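Lornia Peoples and Languages Study Group
Minutes of the June meeting 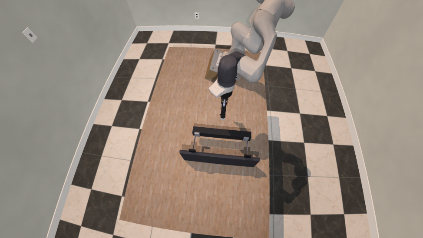
Simulated view: robot arm above a wood-patterned surface, tiled floor.

Present: 19 members. Apologies received from 2. The meeting opened at 5 p.m.

1. Minutes of the last meeting
Approved with one correction. The river villages trade dried fish for salt, and the earlier text had this the wrong way round.

2. Upland weaving report
The draft on the Aksoy valley households was discussed. Members asked for more on how weaving patterns pass between families after a marriage. The section on dyes stays as written. The chapter on herding will be shortened – much of it repeats last year's report.

3. Word list
The list for the valley dialect now stands at 300 entries. Kinship terms are complete. Plant names still need checking with older speakers, and spelling will follow the school primer until the speakers' council decides otherwise.

4. Map of settlements
Godix sent a revised proof. The boundary between the two dialect areas is still drawn too far south. Proof to be returned with corrections.

5. Reading room
Stadard has offered shelving for the recordings and field notebooks. Accepted. Recordings of songs used at burials will not be put on open shelves without the families' consent.

6. Any other business
Harvest festival visit: names to the secretary before the next meeting.

Closed at 7 p.m.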